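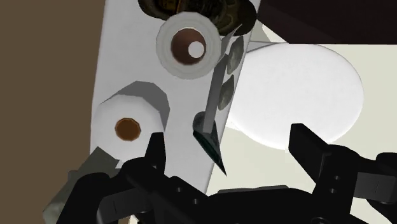

About Provden

Provden is a software company. We write control, perception and planning software for robotic arms, together with the tooling that engineers use to test it. Our customers are equipment manufacturers, system integrators and research laboratories in Australia and overseas.

The company was established to continue work begun on a single motion planner. That planner is now in its fifth major release and is licensed under the name Devis. It accepts a description of the arm, a model of the workspace and a goal, and returns a trajectory that respects joint limits, clearances and the payload being carried. Where no acceptable trajectory exists, it reports which constraint could not be met so that an engineer can decide how to proceed.

Our products

Devis is our planning library. It is supplied with interfaces for C++ and Python and runs on ordinary industrial computers.

Kuhlmann is our perception package. It estimates the position and orientation of objects from colour and depth images, including objects that overlap or are only partly in view. Each estimate carries a confidence value, and Devis can be configured to decline a grasp when that value falls below a threshold set by the operator.

Weltilgate is our simulation and regression testing environment. Household and workshop items are placed in a rendered workspace, often in crowded or unlikely arrangements, and the gripper is viewed at close range as it would be from a camera mounted near the wrist. Toilet rolls and bladed objects may share the one panel. The standard library contains 112 object models, and customers may add their own.

How we work

Every proposed change to our planning or perception code is run against 300 simulated workspaces before it is reviewed. Results are compared with those of the previous release, and any regression in clearance, cycle time or grasp selection must be explained in writing by the engineer responsible. Changes that pass are then tried on physical arms at our laboratory, where we maintain 2 test cells for the purpose.

We recognise that simulation has limits. Contact, friction and the behaviour of soft materials remain difficult to model, and we publish the known discrepancies for each release in the accompanying notes. Customers are advised to read these notes prior to commissioning.

Support and licensing

Licences are offered on an annual or perpetual basis. Universities and TAFE institutes may apply for a teaching licence covering all three products. Technical enquiries are answered by the engineers who maintain the relevant code, from 8.30 am to 5 pm on business days.

A major release is made each February, with maintenance releases as required. Each major release is supported for five years, during which we provide corrections to defects and updates for supported operating systems.

Working at Provden

Positions are advertised on our careers page. We employ software engineers, applied mathematicians and test technicians, and we offer a paid summer programme for students in their penultimate year of study. Applicants are asked to provide a sample of code or technical writing with their application.

General enquiries may be submitted through the contact form on this site.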